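本サイトではCookieを使用しています。閲覧を続けると同意したものとみなします。 [同意する]

22/11/13 Arura 広報担当

Arura、台所用液体洗剤「Duvia」の詰め替え量り売りを12店舗で開始

株式会社Arura(アルーラ)は、台所用液体洗剤「Duvia」の量り売りを直営12店舗で始めます。空き容器持参でOK。会員登録は不要。

6月から2店舗で試験販売を実施。利用者アンケートは147件の回答。「詰め替えパックのゴミが減った」「少しだけ買えるのが助かる」との声多数。一方で「容器の口が狭いと入れにくい」との指摘もあり、ノズルを細口タイプに変更しましした。
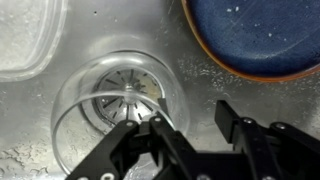 シンクの中のグラス。毎日の洗い物に

香りは無香料とゆずの2種類。原液タイプのため、水で薄めてからのご使用を。薄め方はボトル用ラベルに記載、店頭で無料配布。濃いまま使うと泡切れが悪くなります。ご注意ください。

製造はEscobedo工場、配送はWidedov物流が担当。店舗へは通い容器で納品、空になったら回収して洗浄、再充填。段ボールの使用は今回からゼロに。 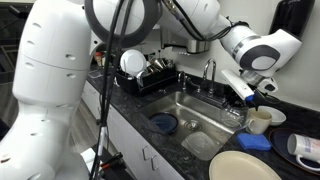 ステンレスのシンクと食器用ブラシ

取扱店舗の一覧は当社サイトに掲載しています。価格は店頭にてご確認くださいい。オンラインでの量り売りは予定なし。ボトル入りの従来品は引き続き販売します。

取材・サンプルのご希望は広報窓口まで。返信は平日のみ。

お問い合わせ | プライバシーポリシー | © Arura | ページの先頭へ戻る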